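Teleop vs. hand guiding for kitchen tasks - what's working for you?
Forum: Teaching & Demonstration

presurmont_pete
Posted in October

OK so I finally have my toy kitchen going and I'm having way too much fun with it! White table, one arm, a toaster oven, a plate and cups and plastic food. I drive it with a leader arm and record the overhead view plus the wrist view. Overhead first, then wrist:

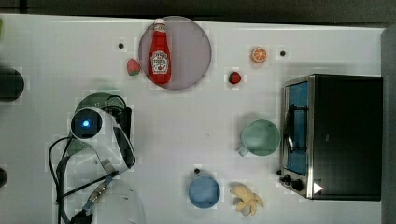
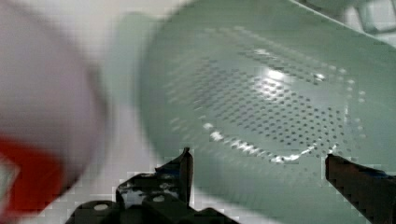 I've recorded 100 demos of "put the strawberry in the mug" and I'm at the point where I have to pick a direction. Keep going with the leader arm, or switch to grabbing the arm itself and walking it through the motion? Hand guiding feels so natural, but I hear mixed things. Tell me what you do and why!

ploka_fan
Congrats on the first 100, that's a great milestone. I'm a hand guiding person all the way. You feel the contact. When the fingers touch the side of a cup you know it right away in your wrist, and you back off without thinking. With a leader arm that has no force feedback you're guessing until something slides.

elfriede_k
I have to disagree with ploka_fan, cheerfully :) If you're training from cameras, hand guiding puts YOU in the shot. Your forearm is in every overhead frame, and then at run time the forearm is gone. I lost a whole batch that way. The policy did fine as long as I stood there holding my arm out over the table, which is a funny way to spend an evening.

ploka_fan
You can replay it though. Guide once with your hands, save the joint path, then let the arm run it alone and record the cameras on the replay. Clean video, no forearm.

elfriede_k
Sure, if everything goes back to exactly the same spot first. With round fruit? Good luck! It's also double the time per demo. I got 9 good replays in an hour, and I can do a lot more than that with a leader arm.

danzer88
Replay is fine for the oven door. The hinge isn't going anywhere. I do doors and knobs by hand and loose stuff by teleop, and mix them in the same training set. Works great on my setup.

presurmont_pete
Ooh, I hadn't thought of mixing. Do the speeds match? My teleop is pretty slow.

danzer88
They didn't at first. My hand-guided ones were way faster, and the arm would lunge as soon as it got near the door. I resampled everything to the slower pace and it calmed down.

wzawadzka
Waldemar Zawadzka here, long time reader. One tip for the leader arm: look at the wrist view while you drive, at least for the last bit of the approach. If you only watch the table from where you're standing, you use information the policy never gets. I put a small monitor next to my Jurnano rig and my grasps got much more consistent. It took me 5 evenings to stop peeking - but it was worth it.

ploka_fan
Hm, I peek all the time and mine does OK. Depends how many cameras you give it, I guess. With a good overhead view you aren't really cheating.

wzawadzka
Fair, if the overhead view isn't blocked. On mine the arm covers the object right when it matters.

elfriede_k
Seconding the monitor. Also keep the recoveries! I used to delete any demo where I missed the first grab. Now I leave them in as long as I get it on the second try. I'm up to 331 demos on a stacking task and the messy ones helped more than the last pile of perfect ones.

danzer88
Careful with that. If you leave too many misses in, it learns to miss. I cut the bad approach and start the clip from just before the correction.

elfriede_k
I tried trimming and saw no difference, but my misses are small. Probably matters more if you knock things over.

presurmont_pete
This is all so helpful, thank you!! Plan for now: leader arm for the food and cups, by hand for the oven door with a replay, slow everything to match. And I'm digging out an old monitor tonight. Elfriede, how far do you move the objects between demos? I've been nudging mine a couple inches and I'm wondering if that's too timid.

elfriede_k
Way too timid! Anywhere the arm can reach, and turn them too. Swap which side the mug is on every so often.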